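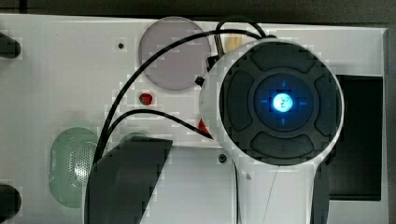
One operator's objection, recorded in the comments on the first draft, was that a rule about cables is worth little if it only applies before the arm is switched on, and that most snags happen in the middle of a shift when people have stopped looking. The remark led to a change in the text, and cable checks are now required at the start of each session and after every change of layout.

The Raltside Practice is a voluntary code for tabletop work with robot arms. It covers the setting up, running and recording of sessions in which an arm picks up, moves or puts down small household items and toys on a flat surface. It was drawn up in the town of Raltside by the equipment firm Wutier and the test laboratory Koech, and the first edition took effect on 2 Mar 2019. The code has 73 clauses in five parts. It does not replace machine safety law or the risk assessment for a workplace, and it says so in its opening clause.

Background

Before the code, Wutier and Koech each kept their own house rules. The two sets overlapped but used different words for the same things. Wutier called a single attempt at a task a "run," while Koech used "run" for a whole morning's work. When the two began sharing recordings under a joint project named Vitis, staff found that logs from one site could not be compared with logs from the other. A short list of agreed terms was written first. Rules on table layout and stopping were added over the winter, and the draft was sent out for comment in February.

Scope

The code applies to arms that are fixed to a table, a stand or a frame and that carry a gripper. Mobile bases are left out. So are suction tools, blades, heaters and anything that holds liquid in an open container. Closed food packages may be used if they are sealed and undamaged.

Part 1: The work surface

The surface should be level, fixed in place and one plain color. Holes, slots and grilles in a panel are allowed, but any opening wide enough to catch a fingertip of the gripper has to be marked on the layout sheet. Reflections from overhead lights should be checked from the position of each camera in use.

Cables get seven clauses of their own. A cable may cross the work surface only if it cannot be moved off it. A cable that does cross must have enough slack for the full travel of the part it serves, and the loop must not hang where the gripper closes. Connectors should be seated by hand and given a light pull before power is turned on. Tape is accepted for a single session but not as a lasting fix.

Part 2: Objects

Objects are entered on a sheet before the session, each with a plain name, a color and a note of any loose parts. The code asks for everyday names and warns against guessing. An object that could be either a bowl or a cup is entered under whatever name the site has agreed on, and the same name is kept in every later log.

Items that roll receive special mention. A bottle lying on its side should be placed so that its likely path does not lead off the table, and the direction of the cap is noted, as the two ends often need a different grip. Round fruit, toy or real, is treated the same way. Flat plates are entered as either targets or obstacles, and one plate may not be both in the same task.

A clear margin is kept along each edge of the table. Objects may stand inside the margin only if the task sheet says so. 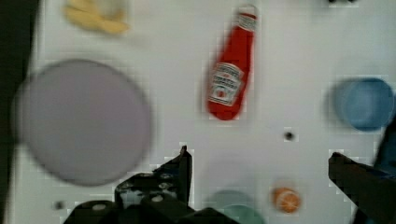

Crowded layouts are permitted. The code sets no upper limit on the number of objects, but it does require that the gripper be able to open fully at the starting point of the task without touching anything. If it cannot, the layout is changed and a new sheet is filled in. Moving an item by a small amount without a new sheet was common at both sites before the code, and it is now listed as a fault.

Part 3: Running a session

A session needs one person at the controls and a stop button within that person's reach. A second person may enter the working area only when the arm is at rest and the controls have been released. Speaking the word "clear" before the arm moves again is recommended but not required.

A session ends after 800 attempts, or sooner if the operator asks. The limit was taken from Wutier's maintenance schedule, which calls for the finger pads to be inspected at that point. Koech had no limit of its own and asked for a lower one, but the figure was kept.

The arm must be stopped if:

a cable touches the gripper or is dragged by it
an object leaves the table
a camera view is blocked for more than 2 seconds
a screw or bolt on the gripper is seen to be loose
the operator is unsure what the arm is doing

After a stop, the reason is written down before work starts again. The last item in the list needs no further explanation in the log.

Part 4: Cameras and records

Cameras mounted at the wrist or gripper are checked for focus at the normal working distance. Blur close to the lens is accepted, and so is blur at the sides of the view. Recordings are not to be cropped or brightened before they are stored. Heavy compression is discouraged, with a note that fine print on labels is usually the first thing lost.

Failed attempts are kept along with successful ones. Each recording is stored with its layout sheet, and any correction to the sheet must be made within 14 days. After that the sheet is locked and errors are listed in a separate file.

Part 5: Review

Each site checks its own sessions against the code. There is no certificate and no outside inspection. A site that claims to follow the Raltside Practice is expected to publish a list of the clauses it does not apply. Vitis lists two, both on the color of the work surface.

Criticism

Most complaints have been about paperwork. Small sites say that a new layout sheet for every change takes longer than the attempt it describes. Others have asked why the code covers loose screws in the stopping rules but gives no tightening interval. Wutier's reply was that intervals belong in the manual for each gripper.

The terms in the first part of the code have been taken up more widely than the rules. Several sites use its definitions of "attempt," "session" and "layout" without following the remaining parts.

See also

Gripper
Layout sheet
Tabletop manipulation
Vitis (project)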